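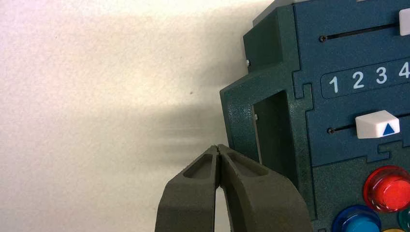
Ruba Kassab asked whether the slider ought to be the first task everyone learns, seeing that it only has to travel in a line, and most of the table said yes right away.

Tralwood Robotics Club, spring meeting, 4 May 2023

1. Minutes of the March meeting approved with one spelling fix (it's Sirnirano, one n in the middle).

2. Task board. Great discussion! The slider under the 1 2 3 4 strip stays as Task A. Buttons are Task B, toggle switches Task C. The newer members are really keen on the switches, so we agreed that they can start C early if they have a plan written down first. Test leads wait until the fall.

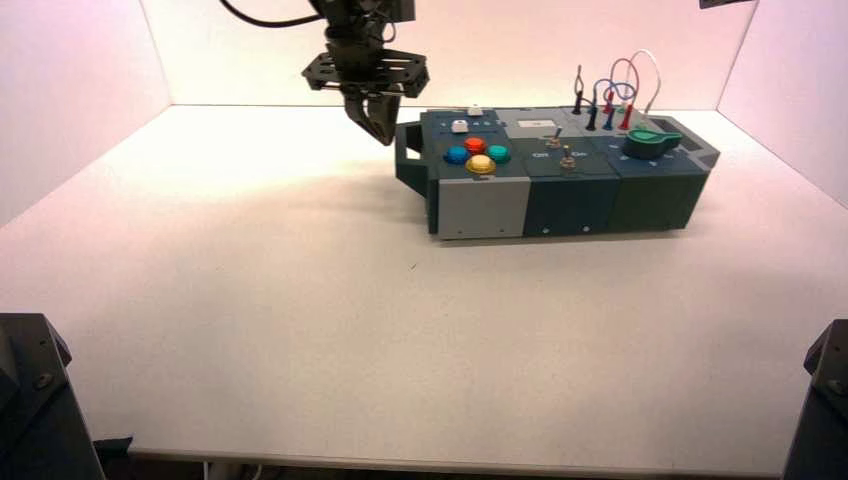 Arm and task board, with the push buttons at the left end and the test leads at the right.

3. Practice runs. Team Cernasis wants to log up to 400 runs before the summer break and Team Lombardi promptly said they'd match it. Love the energy! Each run gets its own line in the shared sheet, misses included.

4. Code. Gripper speed is now a setting in the main file (thank you, Lombardi). Please pull the new version before your next session.

5. Money. $80 approved for spare plugs and switches. Ruba will place the order.

6. Open evening. Both teams will demo Task B. Cernasis goes first and Lombardi is writing the sign-up sheet.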